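Inside Trasley's New Practice Gym: Notes From an Open House

By Homa Shirazi

The Trasley front office wants you to believe a building can win basketball games. After an October evening at the new Kaker practice center, I still want to see somebody defend the corner three first.

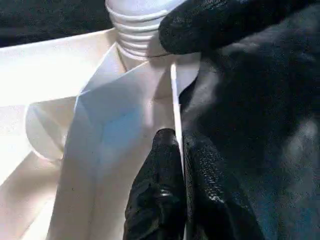
2 min read

Doors opened at 7, and the line for the tour was longer than the tour. We got both courts, the film room, the weight room and a hallway of old team photos. The courts are great. So were the old ones, and this team went 30 games last season without a road win against anyone good.

Head of player development Homa Salehi handled questions, and she was better than the script she'd been handed. Asked about the shooting program, she said each guard put up 636 threes a week over the summer. Fine, but from where, and with whom running at them? Open gym shots have fooled this fan base before. Hosseinzadeh looked like a 45 percent shooter every August and then disappeared once Catness started switching on him.
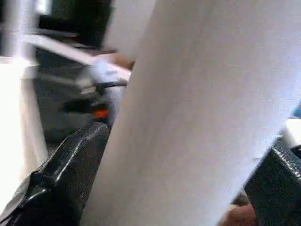 I did like the film room, which seats the whole roster and has a door straight onto the main court. Salehi says they'll stop practice, watch a clip and go back out. If the coaches really do that, the weak-side rotations might improve. They promised something similar two years ago and it lasted until the first losing streak.

Parking was 6 dollars, for a free event. The opener is at Catness, and I'll be watching how they guard the first pick and roll.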